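April, almost midnight

I have finished the second volume of Lirnlow. I want to write about it now, while it is still warm in my head, and I want to write it in English because I promised myself to keep this diary in English until summer.

First the facts. The whole thing is 1,392 pages in three volumes. I bought them used in the little shop behind the station in Serrano, in the winter, when I had come for a dentist and had two hours before the train. They were tied together with a string and the seller did not want to cut it. So I took all three, although I wanted only the first. The train home was late and I read 30 pages standing on the platform with my gloves on, turning the pages badly.

The first volume took me a very long time. I was looking up every word. There is a chapter about the drying of fish where I did not know one noun in four, and I wrote them all in the margin with a pencil, and now when I look at that chapter it is more my handwriting than the book. I remember none of those words today, except "brine." With the second volume I made a rule for myself: no dictionary before the end of the chapter. It was uncomfortable in the beginning. I had the feeling that I was walking through somebody's house in the dark. But after some evenings I stopped noticing, and one night I missed my bus stop, and this has not happened to me with a book since I was in school.

What do I think about it? I think the mother is the best person in it, and the writer does not know this. He always goes back to the son. The son walks on the beach, the son is angry, the son writes letters that he does not send. Meanwhile the mother sells the boat, lies to the bank, and learns to drive at the age when other women in the village stop going up the stairs. I would read a whole volume only about the driving lessons. There are 4 pages of them. I read them twice.

The end of the volume I did not like so much. The fire comes too quickly. I also did not understand who opened the gate, and I went back to check, and I still do not understand. Maybe it is explained later, or maybe my English is guilty.

I had a coffee in Hukitz after work and tried to tell the story to my colleagues at the table. It sounded very boring when I told it. A man comes home, the boat is gone, there is a fire. They were polite. One of them asked if there is a film.

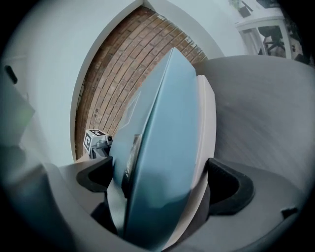 Next volume

I have not started it yet. It is thinner than the other two, I think, and I am a little afraid that it is all about the son. My plan is to wait until the weekend, but I know myself. My bookmark is still the receipt from Skunier, from when I bought the lamp, and I should find a better one because the ink comes off on my fingers.

Words I want to keep from tonight: to dawdle, threadbare, a grudge. "Grudge" I like especially. It sounds like what it is, something heavy that you pull over the floor.

I must sleep. The alarm is at six and I have not ironed anything.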